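Regional Automation Forum > Visits and Open Days

Lundasero_Office wrote:
The Prelteo open day took place on Monday, November 11, 2024. Members attended the simulation demonstration, in which the two-armed unit is run through rendered rooms. Views from the session follow.

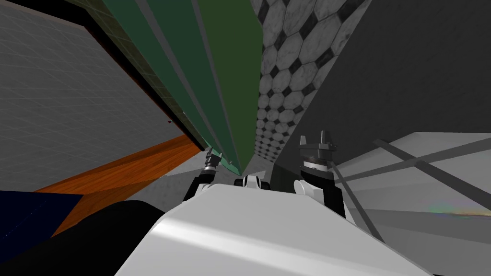
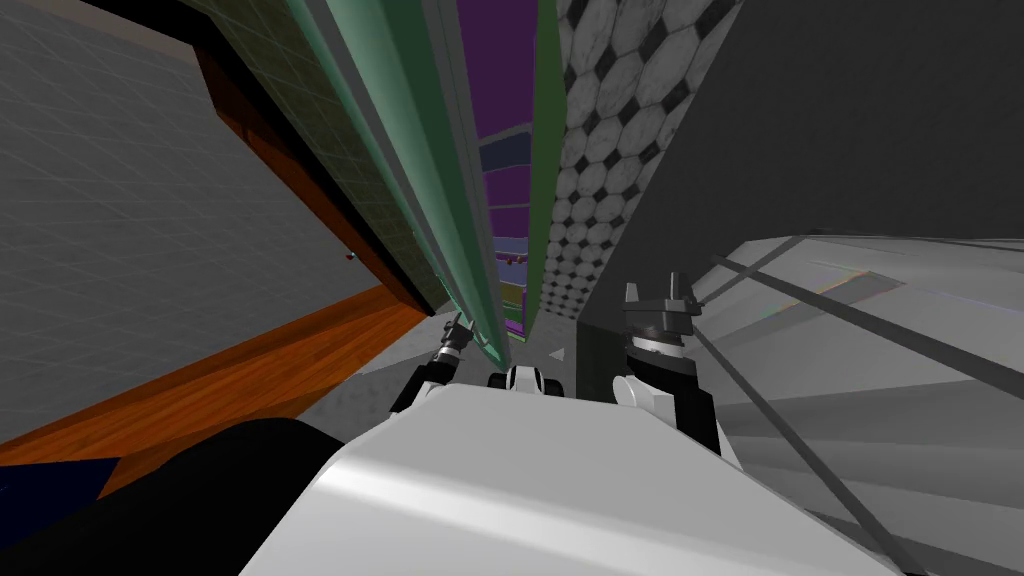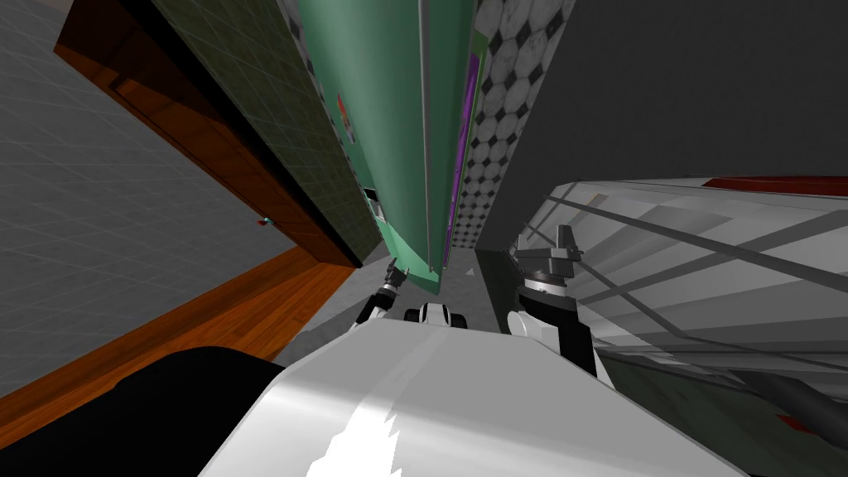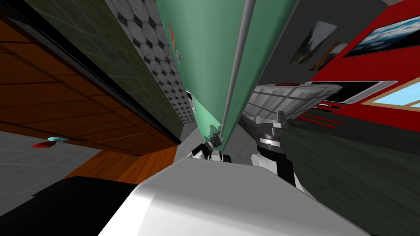 Is registration required for the next open day?
Registration is required and closes when 100 places have been filled.

brunet_south wrote:
We thank the hosts. In our view, however, 2 hours did not allow enough time for discussion of the arms.

Losach Training wrote:
We respectfully disagree. The schedule was circulated in October, and our group found the time sufficient.

brunet_south wrote:
The schedule did not state that questions would be held until the end. We ask that this be noted.

Lundasero_Office wrote:
It has been noted and forwarded to Prelteo.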